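Comparing two end effectors in simulated kitchen tasks: how should results be reported?

kettunen_lab
Our group is preparing an internal comparison of two end effectors, the Clulidico soft hand and the Follex parallel gripper, for household manipulation tasks. All trials are run in simulation, and we have completed 1,313 of them to date. The soft hand scores higher overall, but it was given more trials on large handles and fewer on flat items. We would appreciate guidance on whether a single success rate is acceptable, and on how many trials per task a reader would expect.

Huia Fairweather
A single rate should not be published when the task mix differs between the two devices. Report each task separately, with the number of trials beside it, and give a combined figure only for tasks that both devices attempted under the same starting conditions. At Sillemstead we require at least 30 trials per task and device, with object positions drawn from the same list of random seeds. Failures should be sorted by stage (approach, contact, hold, release), as two devices with equal rates often fail at different stages.

Contact settings must also be stated. A compliant hand is far more sensitive to the friction value and the solver time step than a rigid one, and a favorable result can disappear when either is changed.

Please review the camera views before the trials are counted. Kitchen layouts with an over-the-range microwave deserve particular care. 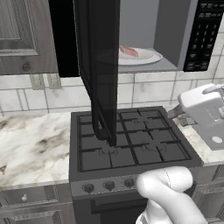
An open door that hangs in front of the cavity can hide part of the interior from a fixed viewpoint, even when it is semi-transparent. If the controller relies on that view to locate a plate, the outcome reflects the camera placement as much as the gripper. We run such tasks with 2 viewpoints and list the results for each.

m_ostrava
Agree with the above. Use the same arm for both devices if you can. We did not do so in March and had to repeat the whole set.

Related items
Choosing a time step for soft contact models
Wrist camera or fixed camera for shelf tasks
Follex gripper: finger pad replacement
Logging failed grasps by stage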